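Clarkier passes 2,365 examples, and my thumb can feel it

Quick update from the Kumsa room, where we've been collecting examples for Clarkier since June. As of this afternoon the folder holds 2,365 usable recordings. The goal is 2,760, so we're getting there!

If you missed my earlier posts, Clarkier is the project Premum and the Andia workshop are running together to get a robot arm to do ordinary desk chores: put the pen back, move the cup over, unplug the charger and set it down someplace sensible. The arm itself hasn't been turned on much yet. For now it's people doing the chores by hand with the gripper, over and over, while the camera on it records, and then all of that goes to the learning system as examples of how it's done.

I signed up for the afternoon shift thinking I'd do a couple of weeks. My first batch was 100 recordings and I was pretty proud of it until we went through them and threw out a big pile. I'd been moving too fast. You reach for something the way you'd reach for it at home, quick and a little sloppy, and then on playback it's a blur and the fingers are closed before you can tell where they were going. So now I go slow, slower than feels natural, and I open the fingers all the way before I start in on anything.
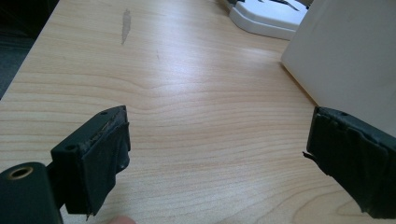
The other thing I had to learn was to leave my mistakes in, at least some of them. If I miss a pen and go back for it, that's a keeper, as long as I do get it in the end. The model needs to see what a second try looks like. What we toss is the stuff where I bump the desk, or forget what the chore was halfway through (more often than I'd like to admit), or stop to talk to whoever just came in the door.

Tape has been the big topic this month. The padding on the fingers takes a beating, and there's a real split in the room over how often to change it. Half of us want fresh tape at the start of every shift so the grip feels the same all day. The other half say the arm is going to end up with worn pads too, so it might as well learn from worn pads. I'm with the second group, mostly, though I'll admit I change my mind every time a marker slides out on me. For now the rule is to rewrap when things start slipping and write it in the log so the training folks can match it up later.

We did get a first small test out of all this. The Andia people trained on the earliest 600 recordings and ran the arm on the cup chore only. It got to the cup fine and then sort of hovered there, like it was waiting for permission. Their guess is that too many of the early recordings had a long pause right before the grab, and yes, a bunch of those were mine. They've trimmed the pauses and will run it again once the full set is in.

What's left is mostly cables and chargers, the chores everybody has been putting off. Cables never land the same way twice, so each reset takes longer than the recording does. If you're on the schedule, please check the list by the door before you start and pick whatever has the fewest check marks next to it. We have plenty of pens. We have so many pens.

Evening slots are still open, starting at 6 p.m., and you don't need any experience. Bring a snack and take your rings off.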